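4.2 What ends up around the sink

We had expected the sink to be the dullest part of the study. Of the five zones in our kitchen diaries (stove, table, refrigerator, counter, sink), it was the one we gave the fewest questions, and the one people wrote about the most! Of the 2774 diary entries, 800 mention the sink or the counter right next to it, and many of those run to a full page. This section looks at what people keep there, how they sort it, and where washing up stops and tidying begins.

Most households in the sample share one habit that we did not see in the earlier interviews. They treat the counter behind the sink and the basins themselves as two different places with two different sets of rules. Things in the basin are "in progress." Things on the counter are "home," even when they have no good reason to live next to running water. Nandini Shenoy, who coded the Delari diaries, began marking this split in her notes in September, and once we went back with her labels we found it in 44 of the 100 households, often in nearly the same words.

The in-progress side is more varied than it sounds. Participants with a single basin mostly stacked, washed and moved everything to a mat or a towel. Participants with two basins nearly always gave each one a job, and they held strong views about which was which. A common setup puts a rack down inside one basin and leaves the other one clear for washing. One participant in Figueroa described this with real delight: "The rack lives in the sink now, so the drips go where drips should go, and I got my counter back." Others disliked it for exactly the same reason, as it gave them only one basin to work in on the days when a big pot came out. Four households changed their mind partway through the diary period and moved the rack back up to the counter, and two of those later changed it again.

What goes into the rack is also looser than the word "dishes" suggests. Cups come first in nearly every diary, followed by jars, lids, lunch boxes and bottles. Bottles turned out to be a lovely small topic of their own. People who plan to refill a bottle, people who rinse it for recycling and people who have not decided yet all put it in the same rack, and there it waits. Macarena Tapia proposed the term "undecided items" for objects like these, and we have kept it. An undecided item can stay in a rack through several rounds of washing while the cups around it come and go. Cups, in contrast, are rarely undecided. They get used, washed and used again, and several participants told us that the same cup never made it back to the cupboard during the whole diary period.

The home side, the counter at the back, is where we found the most personal material. Fruit is the classic case. Very few participants could say why the fruit bowl stands near the sink, though one pointed out that it is the place where fruit gets rinsed, and that a bowl within arm's reach gets eaten from. Phones land here as well, usually put down for the length of one task. Then there are the baskets. A basket with compartments seems to act as a promise that small things will be sorted later, and we heard a great deal about what was in them: rubber bands, tea, spare batteries, a screwdriver for one particular cabinet door.

Figure 3 shows both sides in a single view, with a cup and a clear plastic bottle lying in the rack in the left basin, the right basin free, and a phone, a napkin, a bowl of fruit and a wicker basket on the counter. 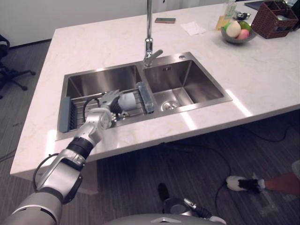 Figure 3. Double-basin sink with a wire rack in the left basin and everyday items on the counter behind it.

Two points follow for the coding scheme. First, a cup lying on its side and a cup standing upside down should get separate codes. We had merged them at the start, and Lautaro Núñez argued for splitting them after reading the Tivov diaries, where several people wrote that they lay a cup down when they are in a hurry and turn it over when they are "doing it properly." We find this a wonderful detail, and a useful one, although a cup's position alone cannot tell us which of the two was going on. Second, the free basin needs a code of its own. We first recorded it as missing data, which was a mistake. For people who keep a rack in one basin, a clear second basin is a goal, and many of them mention it with some pride as the last thing they see to before bed.

Fruit bowls, napkins and phones were coded under "counter" even when the diary entry was about washing up. This keeps the zone totals in Table 2 comparable with the interview data, but it does understate how closely the two are linked in daily life. A reader who wants the combined view can add the two rows. Section 4.3 turns to the table, where the same objects appear again under quite different rules.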